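Toltelow Table Chores - README

Version of May 15, 2025

What is in this set

Toltelow is a small collection of recordings of table chores: clearing a cup away, taking a small object off a rim, moving light things from one side of a table to the other. It has 1,115 recordings of 58 chores. All of them were made by people with a hand-held gripper in each hand.

We started in January with a simple question from Brosthorpe, where the staff set and clear many tables every day: can a machine do this work yet? Our short answer is "some of it, slowly". The longer answer is in the notes below.
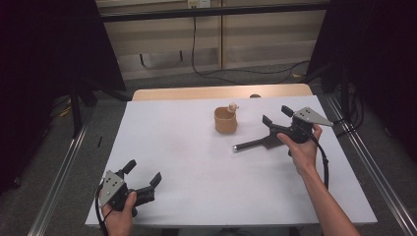

Ankit Bajpai
Toltelow maintainer, Brosthorpe

The cup chores look easy, and for a person they are. A light cup with a tiny figurine on its rim is a different matter for two stiff fingers. If the first touch is a little too strong, the cup moves and the figurine falls. I have tried it myself many times with the grippers, and I needed a whole afternoon before I could do it without holding my breath.

What machines can do so far

We trained one policy, called Kuzmenko, on the full set. We judge a chore as "done" only when a person does not have to help at any moment. By this rule Kuzmenko can do 13 of the 58 chores. Most of these are pick and place with one hand. Of the chores where both hands must work at the same time, it can do 3.

It is also slow. I would not put it in a kitchen before lunch - but for clearing up in the evening, when there is no hurry, I can imagine it.

Known limits

The table is kept almost bare in the cup chores, so a policy trained only on these will probably be confused by a full table. There are no liquids and no glass. Failed attempts are kept and marked "fail" in the notes file. Please do not remove them before you compare your results with ours.

Files

Recordings are sorted by chore, and each chore folder has its own notes file. The scripts for loading are in the Trorkotano folder. Please read the notes first, as the left and right hands are stored separately.

Corrections to my English are also welcome.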